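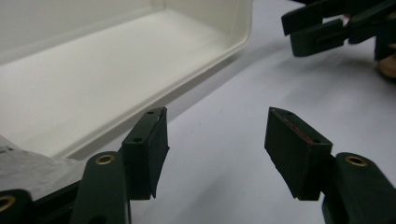 What is a tabletop?

A tabletop is the flat upper part of a table, the one on which people eat, write, cook or do their work.

## Tabletop

The **tabletop** (also *table top*, or simply *top*) is carried by legs, by a pedestal or by trestles. In most tables it is the largest single part, and it decides the price more than the legs do. The word is used also for things which are small enough to stand on a table, as in *tabletop game* or *tabletop oven*.

### Materials

Solid wood is the oldest common material. It moves with the humidity of the room, therefore the boards are fastened to the base with slotted screws or wooden buttons, which let the top become wider or narrower without cracking. Boards made of wood particles or fibres move less and are normally covered with a thin layer of laminate, veneer or melamine. Stone, glass, steel and linoleum are also used. Linoleum tops are pleasant for writing, but they take a mark from a hot cup.

### Colour

Light tops in white, grey or cream became usual in offices, schools and kitchens. They reflect the light of the room, and small dark objects are easy to find on them. A glossy white top can tire the eyes under a strong lamp -- for this reason many makers offer a matte finish in a slightly grey tone. The workshop Furnus, in Echevarría, sold such a pale top under the name Zonero. Its catalogue listed 87 finishes, of which 30 were white or grey. The designer of the series, Alfredo Manalastas, preferred to call them "paper colours".

### Edges

The edge is often the first place where a top is damaged. Solid wood can be rounded or bevelled directly. Boards with a covering need a separate band, glued on with heat, and when the band opens at a corner, water enters and the board swells. This swelling usually cannot be reversed.

### Care

For daily cleaning, a soft cloth with warm water and a little dish soap is enough for most tops. The cloth should be well wrung, above all near the joints. Scouring powder makes fine scratches, in which pencil and coffee stay afterwards. Oiled wood has to be oiled again from time to time, usually when drops of water no longer stand on it. Marble and other limestones should be kept away from lemon juice and vinegar.

### See also

- Desk
- Trestle table
- Kitchen bench
- Edge banding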